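Waistbands, Wrinkles and Two Grippers: Folding Clothes in a Real Bedroom

Gallery | Robot learning | Lastero project

We love a tidy lab bench as much as anyone, but laundry doesn't live on a lab bench. It lives on beds, in piles, next to stuffed animals. So for the Lastero study we took our hand-held grippers out to an ordinary bedroom and collected folding demonstrations there, with the sheets and the light we found. The grippers are carried by a person, the person does the chore, and the policy learns from what the grippers saw and how they moved.

Our question was a simple one. Does a folding policy do better on soft, stretchy clothes if its training data shows it how to get hold of the elastic first? We recorded 500 demonstrations, then held back a set of garments the policy had never seen and gave it 100 tries on them. It finished 88! We were hoping for something in the seventies, so there was a fair amount of yelling on Thursday.

A few favorites from the bedroom set follow. Click through for the full-size versions.

1. Up in the air

Striped cloth is wonderful stuff to learn from (and a headache to label). The stripes tell you right away how the fabric is turning, and on this ruffled stretch they twist and wave all over the place. Look at how the band sags off to the right of the jaws and then climbs again. A curve like that changes with every small move of the wrist, and our older model, trained only on flat towels, had no idea what to do with one.

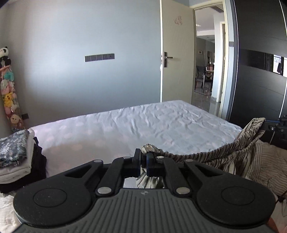

2. Working near the waistband

Gathered elastic is the part we care about most. It's thick, it's easy to spot from close up, and it gives the policy a landmark that survives even when everything else is a heap. Our labels mark where the fingertips sit along the band, and those labels turned out to matter more than anything we did to the network. When we trained without them, the policy still picked clothes up happily enough, but it would grab any old fold and then get stuck trying to find the top.

There's a second striped garment on the bed too, lighter in color, and we like having it there. Similar patterns close together are a great test of whether the model knows which piece of cloth it's working on.

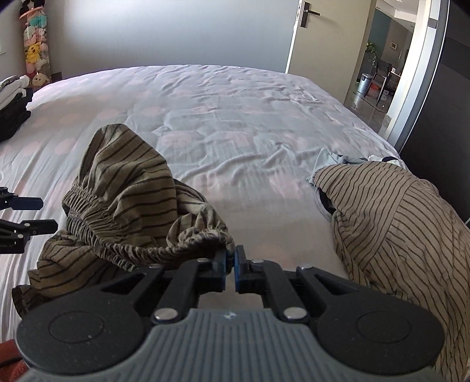

Fingertips at the elastic, with a second set of stripes over on the right.

What's next: long sleeves, which are going badly so far, and fitted sheets, which we're a little scared of. We also want to run the same method on the Tirkico arms to see how much carries over to different hardware. The write-up with all the training details goes online in March.

2 comments

Share this gallery

Recent galleries
Towels, towels, towels: the Plutumard set
Sock pairing with the Tirkico arms
Kitchen drawers at Lehner
How we label a fold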